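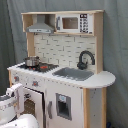
What age of child is the Limirari play kitchen intended for?
The kitchen is intended for children aged two and over, under the supervision of an adult.

Section 4: Placing and securing the kitchen

Assembly must be complete before this section is started. Two adults are required to move the unit.

1. Choose a level floor away from heaters, stairs and windows.

2. Lift the kitchen by its lower posts. Do not lift it by the upper shelf, the range hood or the rounded end of the worktop.

3. Check that all 14 long screws are tight. Use a hand screwdriver only - a power tool may split the wood.

4. Fix the wall strap supplied in bag F to the top board. The wall fixing should be 90 cm above the floor.

Note: Wall plugs are not supplied. Plorkau recommends that advice is sought from a hardware shop where the type of wall is not known.

5. Open and close the oven door and the microwave door several times. Each should move freely without rubbing.

Caution: The burners are for pretend play. Never place hot pans, candles or lit objects on the worktop.
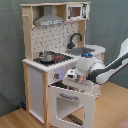 How should the oven door be adjusted if it does not close flush?
Loosen both hinge screws by half a turn, press the door level with the panel above it and tighten the screws again.

6. Wipe all surfaces with a damp cloth and dry them at once. Do not pour water into the sink.

7. Repeat the check in step 3 after two weeks of use, and monthly from then on.

Replacement screws and straps may be ordered from the Plorkau parts desk, quoting part 74.

Section revised 17 December 2025. Approved by Loukia Drakos, Product Safety.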